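Hard Water and the Fixtures It Wears Out

Erasto Khaemba has tested building water supplies for Akstead since 2011. He spoke with us about scale, softeners and what the readings in a typical home mean.

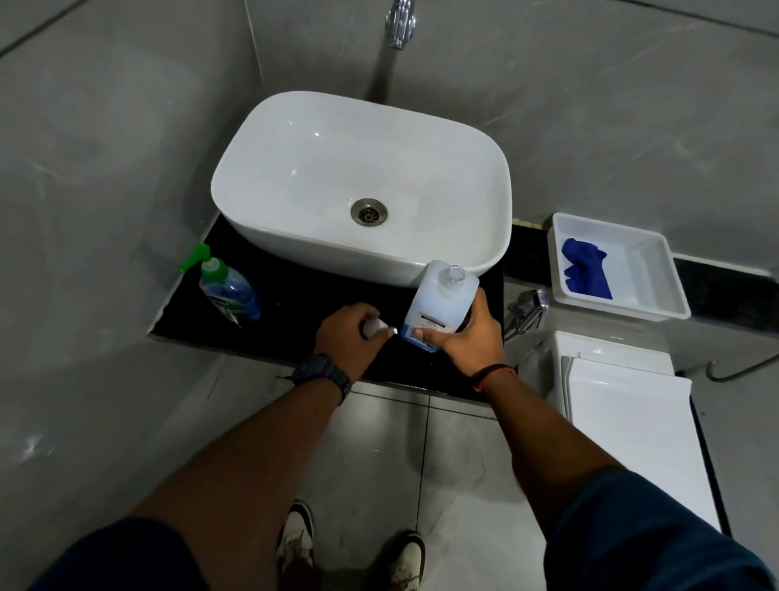
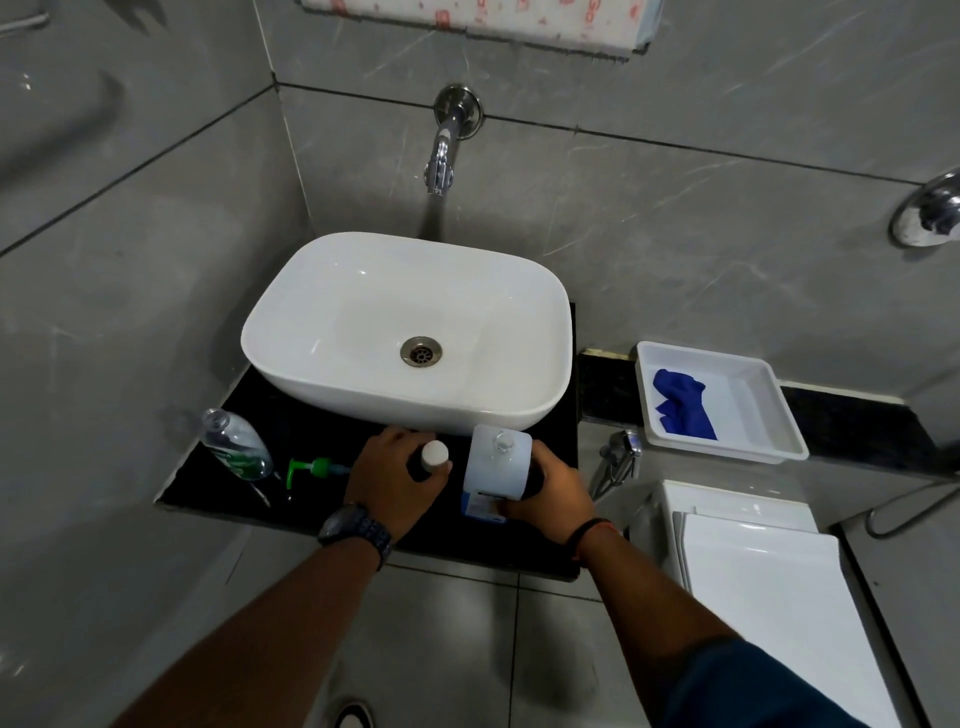 A white vessel sink with a wall-mounted chrome faucet, seen in two views.

Khaemba starts with the incoming supply. "People buy a softener on the strength of a test strip," he said. "A strip gives you a color band. I want a titration, and I want it from the cold line after a two-minute flush."

His group logged 507 homes in the Pritden district through May. Of those, 147 had a softener already installed, and many were still set to the factory hardness value. "The unit regenerates on the wrong schedule. You waste salt, or you get hard water at the end of each cycle."

Heaters suffer first, he said, and faucet aerators second. He recommends unscrewing the aerator twice a year and soaking it in white vinegar for an hour. Abrasive pads are out. "Chrome plating is thin. Once you are through it, the brass underneath corrodes."

Caroline Kioko, who handles the lab work at the Lema site, is more cautious about treatment in general. "Below 120 milligrams per liter I would leave it alone," she said. Magnetic conditioners she declined to rate. "We ran one for about 2,000 hours and the plates weighed the same as the controls."

The full data set covers 3,051 samples. Results for the Kondik wells are still being checked.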